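September, tea gone cold, writing this up before I forget which run was which.

So the idea (Birdie's, credit where due) is to stop labelling contact by hand and let the wrist views do it. You train a little classifier on what the fingertip camera sees, run it over the demos, and it tells you when the finger's touching something. We had 210 demos from Irnville and I held back 41 for testing. Chi-keung thinks that's stingy. He may be right!

First worry was the bellows. It takes up such a lot of the wrist view that I was sure the network would just learn rubber folds and ignore everything past the tip.

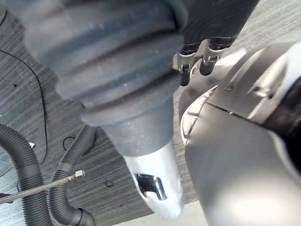 ## Masking or no masking

I tried both. Masked out the bellows and the housing for one lot, left everything in for the other, same seed, 12 epochs each. The unmasked one did better, which annoyed me because I'd spent the whole morning drawing masks. Dardo's guess is that the folds are a signal in themselves, since they shift a touch under load. I'd like to see that before I believe it.

The head view is still the one I trust for sorting out arguments. With the hand over the side of the pink bowl it's much easier to talk about what the label ought to be, though the fingers do hide part of the inside and Ming-te and I still disagreed on the bowl clips by a good few frames.

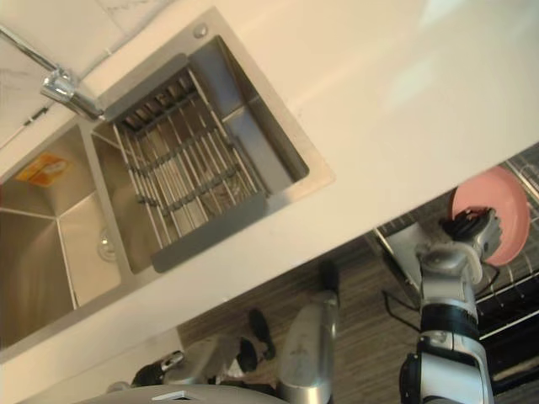
*Photo: Tuvgate kitchen set, head camera / B. Strickland*

Bright light is the next headache. Where the background goes nearly white the classifier gets jumpy, and a hand moving in the far corner doesn't help it either. I've put 105 clips with strong glare in their own folder so we can score them separately (Cheuk-hei, it's on the Basitz drive, please don't rename it again).

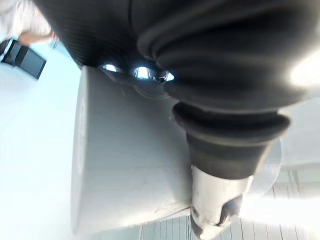
Notebook 12, p. 41

To do: rerun unmasked with the exposure jitter turned up, ask Dardo for his load plots, and get Ming-te to relabel the bowl clips without looking at mine.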